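Eulogy audio: playback through the chapel system, levels and length
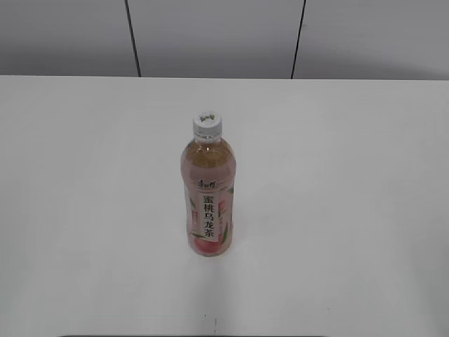
Bottle with a white cap, on a white table.

motton_av
February 10, 2026
I run sound for services at a 167-seat chapel. The family for the next one wants two spoken eulogies, one live and one recorded by a brother who can't travel. The recording is a phone file, mono, with a lot of room echo. The live speaker is the sister, soft voice, has never used a microphone. Questions:
1. Gooseneck at the lectern or a lapel mic?
2. Do I process the recording or leave it alone?

charvat_k
Gooseneck. A lapel mic picks up tissues, jacket fabric and every hug on the way back to the pew. Set the capsule a hand's width below the chin and high-pass it at 120 Hz.

Otakar Zelenák
Disagree on the gooseneck. People who are grieving look down at the page and lean on the lectern, and you get paper noise plus a level drop every time the head moves. I use a headset for soft speakers. Gain stays constant and you don't have to ride the fader.

charvat_k
A headset on a 19-year-old reading about her dead brother? Families remember that. It also has to be fitted right before she stands up.

motton_av
She's 31, for what it's worth. I asked and she said no to anything on her face.

Otakar Zelenák
Then gooseneck, and tape a foam pad under the page area. Print her text in 18 point, single-sided, pages not stapled. That cuts the rustle more than any filter.

Anežka Danko
Celebrant here. Regarding the recording: get it under 5 minutes. Past that, people start looking at the ceiling for the voice. Put a still photo of the person speaking on the screen if the chapel has one. Ask the family before editing anything, including pauses. I had a tech remove a long silence in Menov and the widow noticed at once.

motton_av
Understood on the pauses. It runs 6:40 and I won't cut it without a yes from the brother. What about the echo?

charvat_k
Gentle cut at 300 Hz, small boost at 2000 Hz for consonants, nothing else. De-reverb plugins make voices sound underwater on ceiling speakers.

sudex_user
Light de-reverb is fine if you stay below a third of the range. I've done it on plenty of phone files. Check it on the chapel speakers, not headphones.

charvat_k
I've heard those files. We're not going to agree.

motton_av
I'll load both versions and compare them in the room the evening before. The brother has approved one cut, a false start at the beginning. Final length is 6:22.

Anežka Danko
Fine. Put the live speaker first, then the recording. She shouldn't have to follow his voice.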